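Packing breakables without going broke

Household > Moving & Storage > Page 1 of 1

lintfree_larry
Posted Dec 19, 2019

We have 40 glasses, a wall of framed prints, and a lease that ends in March. The moving company (Trandberg, if anyone has opinions) quoted us 676 dollars extra to pack the fragile stuff for us. My wife says that's robbery. I say it's robbery with insurance. Before I lose this argument for good, what do people wrap glasses in? She wants bubble wrap for everything. I was planning on newspaper, as my mother did, and her mother before her, through several marriages.

quiltqueen_70
Newspaper is fine if you like washing 40 glasses on the first night in the new place with no dish soap, which will be in a box marked MISC. Buy plain packing paper. It costs next to nothing and your hands stay the color they started.

Gareth Garside
I use my real name on here because I stand by what I say. Bubble wrap is overrated. People put one layer on, feel safe, and drop the thing in a half-empty box. What breaks glasses is the gap. Fill the gap. I moved a full set of my aunt's crystal in dish towels and socks and lost 2 pieces, and one of those I sat on.

quiltqueen_70
So the sock method has a failure rate and the failure rate is you.

Gareth Garside
I was tired.

boxcutter_bev
I'm with the wife. Paper for plates, bubble wrap for anything with a stem or a neck. Bubbles face in, toward the thing. I will not be taking questions on that.

hallwaymonitor
Bubbles out! If they face in, all the pressure sits on little points. I worked one summer in the stockroom at Tedska and we did bubbles out on every lamp that left the building.

boxcutter_bev
And how many lamps came back?

hallwaymonitor
That was a different department.

lintfree_larry
I regret to report that the wife has read the thread and is quoting Bev at me over dinner. Follow-up question for the paper people: what about tall things? We have a couple of narrow vases from Luik that tip over if you look at them, and I can't see them surviving on socks.

midden_heap
Tall things get rolled, and they get rolled on something soft. Lay the wrap out flat, start at one edge, keep it snug, and leave extra at both ends to fold over. I do mine low down, so the drop is measured in inches. Tape on the wrap only, never on the glaze.

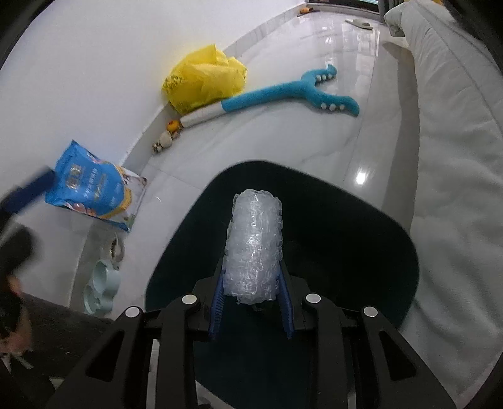

Floor cushions are the best packing table I've ever had, and I've tried the bed, the ironing board and a very patient piano bench. Mine is the dark teal one, and that's a wrapped cylinder standing on end over it, which is how I like to check the roll before it goes in a box. If the wrap slides down when you hold it upright, start over. The floor is shiny tile and would finish off anything I let go of, so the cushion earns its keep. The blue plush dog toy by the wall is staying out until the last box. I packed the toys first when we left Virham and was stared at for an entire afternoon.

quiltqueen_70
Cushion is smart. I've been doing this on a folded quilt for years like a peasant.

Gareth Garside
That is a lot of bubble wrap for one item. You could do that with two socks.

midden_heap
Gareth, you could do it with two socks and then sit on it.

boxcutter_bev
Can't tell from here which way the bubbles face and I'm choosing to believe they face in.

hallwaymonitor
Out.

lintfree_larry
Update: we are not paying the 676. She bought a roll of bubble wrap the size of a hay bale and I was allowed one stack of packing paper for the plates. Vases are getting rolled on the couch cushions tonight. Does anyone know if you can tape over the top of a shoebox that's a little too short, or is that how people end up with socks?

quiltqueen_70
Get a taller box, Larry.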